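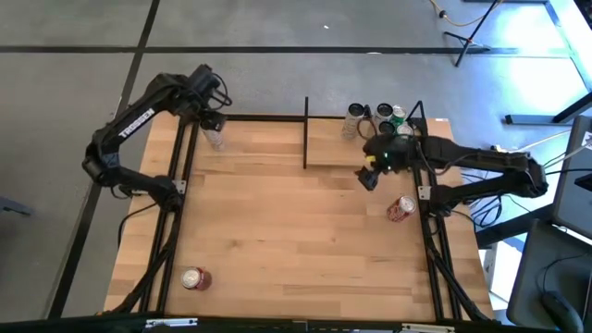
Poste à deux bras Wastetholm, plateau bois
Référence 423 -- Location, vente, démonstration sur place

Les machines savent-elles ranger une canette ? Oui. Savent-elles débarrasser la table après une soirée entre collègues ? Revenez en juin. Entre ces deux réponses se trouve à peu près tout notre métier, et c'est pour cet entre-deux que nous proposons le poste Wastetholm : un plateau en bois clair, deux bras, un châssis, et des canettes à ramasser.

Ce que fait le poste aujourd'hui

Saisir une canette debout, la lever, la poser ailleurs, debout si possible. C'est l'exercice de base, livré avec le programme Demissie déjà installé. Sur notre dernière série de 423 prises, 91 ont demandé qu'un humain intervienne, le plus souvent pour remettre d'aplomb ce qui ne l'était plus. Un enfant de 6 ans fait mieux, mais il s'ennuie plus vite et il faut le coucher.

Ce qu'il fait moins bien

La canette couchée, qui roule au moment précis où la pince se décide. Les canettes serrées les unes contre les autres : prendre celle du milieu sans bousculer les voisines relève encore du savoir-faire de barman. Et les contenants presque transparents, que les caméras confondent volontiers avec un reflet du plateau. Si votre projet repose entièrement sur ces trois cas, appelez-nous avant de commander, nous en parlerons franchement.

Formats compatibles

La pince accepte les canettes hautes et fines comme les modèles plus courts et plus larges. Pas de doigts à changer entre les deux. Le réglage de la force se fait par format, dans le menu Demissie, onglet « Objets ». Pensez à enregistrer : le menu ne vous le rappellera pas, malgré nos demandes répétées à l'éditeur.
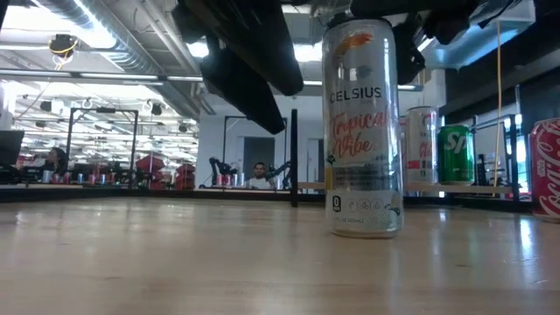
Une canette fine de Celsius « Tropical Vibe » sous la pince, avec une Sprite et une Coca-Cola à sa droite.

Les boissons ne sont pas fournies. Nous recommandons de travailler avec des canettes vides pour les premiers essais, puis avec des pleines quand vous aurez confiance, ou une serpillière.

Et à la maison ?

La question revient à chaque démonstration, en général posée par quelqu'un qui a regardé une vidéo la veille. Nous ne vendons pas de robot ménager. Un vrai salon contient un chat, un tapis, un verre à pied posé au bord de quelque chose, et personne n'y a vissé de rails. Le poste Wastetholm reste là où on l'a monté -- une qualité, quand on y pense, que peu d'appareils ménagers revendiquent.

En atelier, la réponse est plus encourageante. Regarnir une étagère, trier par format, alimenter un bac : les gestes sont courts, la place des choses ne change guère, et l'on peut accepter une cadence modeste. 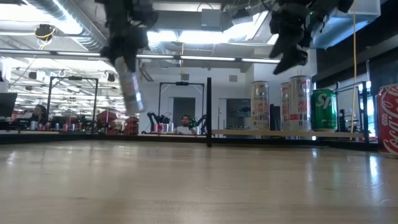
Reste la question de la cadence, justement. Un opérateur distrait va plus vite que le poste ; un opérateur attentif va beaucoup plus vite. Nos clients qui s'en sortent le mieux confient au poste les tâches que l'on remet toujours au lendemain. Ceux qui espéraient remplacer une équipe nous ont renvoyé le matériel, propre et bien emballé, ce dont nous les remercions.

Options

Tapis de travail Meltex, pour les plateaux trop brillants : il coupe les reflets et amortit les chutes.
Seconde licence Demissie, pour piloter deux postes depuis le même bureau.
Journée de prise en main dans nos locaux de Trostau, café compris, servi à la main.

Tarif de location : 800 euros la semaine, montage inclus, transport en sus. Prix de vente sur devis. Prévoir une personne à côté du poste pendant les essais, de préférence patiente.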